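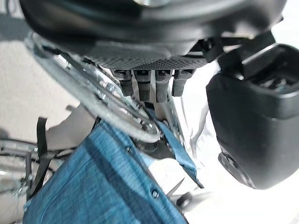

Hello Consuelo, and hello to everyone at Stircombe who gets these forwarded. Second progress report on the office network move, covering April, and it's a happier one than the last!

The big job this month was the dropped connections. You'll remember that people on the ground floor kept losing the shared drives, usually in the middle of saving something. I'd blamed the old cabling, and I was wrong (sorry to the electrician). Marcelino Casado spent an afternoon going through the logs with me and we found that the power-saving setting on the network cards was putting them to sleep after a quiet spell, and they didn't always wake up properly. We've switched that off and put the newer driver on 172 machines. Calls about lost drives have gone from 65 in March to 14, and most of those 14 came in before we'd got round to the machines in question.

The Kumeck firewall is in and running. It was a bit keen for the first few days and blocked the payroll site, the training videos and, for one long morning, our own help page. I've been adding exceptions as people shout. If a page won't load, please send me the full address and the time it happened, as "the internet's broken" doesn't give me much to go on.

Moving the mail over to Zirnico is behind. I'd hoped to have every mailbox across by now, but the big ones keep stalling halfway and have to be started again overnight. Accounts and the front desk are finished. Escobedo, who look after the old server, have agreed to keep it going for another month and will bill us £900 for that. There's enough left in the spare parts line to cover it, so I'm not asking for more money, only a yes from you to move it across.

Still to do: the upstairs wireless, which is patchy by the stairs, and the printers, which I keep putting off. Two of the older laptops won't take the new driver at all and I'd like to have a word about those before I order anything.

Could you let me know about the £900 when you get a minute? I'm at my desk from 8.30 most mornings.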